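Winter Storage Tips for Your Motorcycle, from the Workshop in Saarela

Updated 4 Oct 2022

Every autumn we receive the same phone calls, and every March we receive the other calls, from the people who did not call in autumn. So I have put our advice on one page. It is written for normal road bikes and for small track bikes. If you have a very old machine, or one with a sidecar, please read it anyway, but ask us before you start.

You do not need a heated garage. I kept my own bike for 7 winters in a shed in Plirville where the snow came in under the door, and it started each spring. You need a dry cover, one free afternoon and a little patience.

Wash first, and then wait

Wash the bike two days before you put it away. Many people wash it and cover it on the same evening, and the water stays in the switches and behind the fairing. Use a soft brush and lukewarm water with a little car shampoo. Do not point a pressure washer at the wheel bearings, the steering head or the chain.

When it is clean, take a short ride so the brakes become warm, or push it into the sun. Leave it standing one night without the cover. Next day wipe the metal parts with a cloth and thin oil. I mean really thin, the cloth should feel almost dry. Keep the oil far from the brake discs and from the tires.

Fuel

There are two schools. Pentti Niskanen, who taught me most of what I know, always emptied the tank and the carburetors completely. I fill the tank to the top and add stabilizer, then run the engine for ten minutes so the treated fuel goes everywhere. For a steel tank I believe my way is better, as a full tank has little room for damp air. For a plastic tank it is not so important.

If the bike has carburetors, close the fuel tap after this and open the drain screw of each float bowl. Put a glass jar under, not a plastic cup. Some plastic cups become soft from gasoline and you will find this out on your shoes.

Oil

Change the oil in autumn, not in spring. Used oil contains acids and a bit of water, and it is not good to leave it in the engine for several months. Change the filter at the same time. Write the mileage and the date on a piece of tape and stick it under the seat, or on the new filter if there is space.

Small parts and where to put them

Most of the trouble in spring comes from parts that were taken off in autumn. The screw was on the shelf, then the shelf was needed for jam. Please do not put everything in one box.

Use shallow trays while you work, one tray for each job. Front brake in one, battery and cables in another, mirrors in the third. Kitchen trays are fine. Choose a bright color, because small black screws disappear on a dark surface. A steel tray is good for parts that are greasy, as it cleans easily with paper and a little solvent. Put sheets of white paper on the bottom if you want to make notes beside the parts. 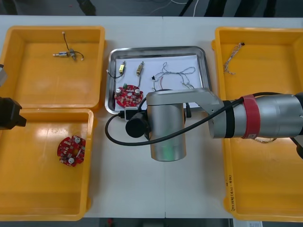
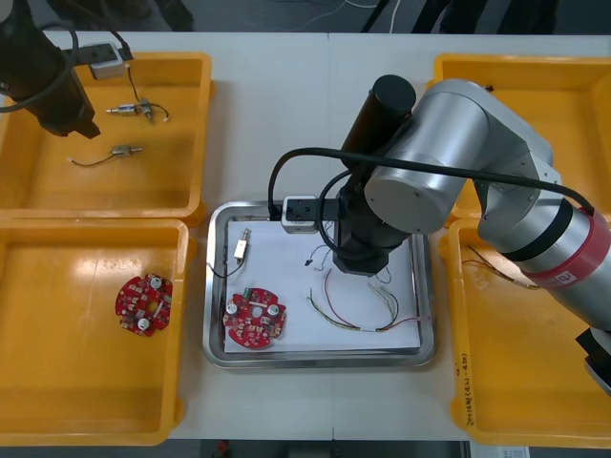
When the job is finished for the day, move the contents of each tray to a bag with a zipper. Write on the bag what it is and from which side. "Left mirror, two bolts, long one is the lower" is a good label. "Bolts" is not a good label. Then put all the bags in one box and the box near the bike, where no one can borrow it.

For electrical plugs, I put a short piece of masking tape on both halves and write the same letter on them. A photo with the phone before you open anything is also useful, but phones get lost or changed during the winter and tape stays.

Battery

Take the battery out if the place goes below freezing. First remove the minus cable, then the plus. In spring it is the opposite order. Keep it in a cool and dry room, not on the floor of the sauna, as one customer did.

A small maintenance charger is the best thing you can buy. We sell the Plutik charger and I use it at home, but any good charger with automatic control is all right. Check that it is suitable for your battery type. A lithium battery needs a charger which is made for lithium. If you have no charger like this, charge the battery fully before storage and again every 39 days or so. I have it in my calendar like this only because it fits between my other reminders. Once a month is also fine.

Clean the poles with a brass brush and put a small amount of grease on them after the cables are connected again.

Chain

Clean the chain with paraffin and an old toothbrush, dry it well, and put on a generous layer of chain lubricant. Turn the wheel by hand, with the engine off. I say this every year. Never let the engine turn the wheel when your fingers and a rag are near the chain.

If the chain has stiff links, do not store it and hope. Order a new set now, when the suppliers have time. In March everybody wants the same parts and the delivery is slow.

Tires and stands

Put some extra air in the tires, up to the maximum written on the side but not over. It is best to lift both wheels from the floor with paddock stands. If you have only one stand, use it at the rear and put a piece of old carpet under the front tire. Then move the front wheel a quarter turn each month.

Track tires are more sensitive to cold than road tires. Soft compounds can crack if you bend them or load them when they are frozen. If you have a spare set of rims, or if you can take the wheels off, bring them inside. Ours stand in the hall behind the coats and my wife has accepted this.

Cover and mice

Use a cover that breathes. An old cotton bed sheet under a light motorcycle cover works very well indoors. A plastic sheet keeps the moisture inside, and it makes rust quicker than no cover at all.

Close the exhaust and the air intake with a clean rag. Tie a red ribbon to each rag and let it hang where you see it. Mice like an airbox very much. One spring I took out a nest which was made from a whole roll of kitchen paper and a part of the seat foam.

Urho Hakala from the Rivby riding club puts his ignition key in the same bag with a list of the rags, so he must read the list before he can start the engine. I have copied this from him.

Leathers and helmet

Clean the leathers with a damp cloth and leather soap, let them dry at room temperature and hang them on a wide hanger. Not over a radiator. When they are dry, rub in leather fat at the shoulders and elbows. Do not fold them.

The helmet lining can usually be washed by hand with mild soap. Leave the visor a little open during storage so the rubber does not stick.

What you do not need to do

Do not start the engine every week "to keep it healthy." It runs too short a time to become warm, and water collects in the exhaust and in the oil. Leave it alone until spring.

It is also not necessary to loosen the clutch cable or to take out the spark plugs, if the bike stands only for one winter. For longer storage, put a teaspoon of engine oil in each cylinder and turn the engine over slowly by hand.

A short list for the spring

Remove the rags and the ribbons.
Set the tire pressure back to normal.
Check the brake fluid level and squeeze the lever before you move.
Connect the battery, plus first.
Look under the bike for spots on the floor.
Ride the first 4 miles slowly, there is still sand on the roads.

If you have no space at home, we store motorcycles in Saarela from October until the end of March. The price is 366 for the whole winter, with charging included, and the oil change is extra. Call before you come, because the door to the yard is often locked when we are in the back room.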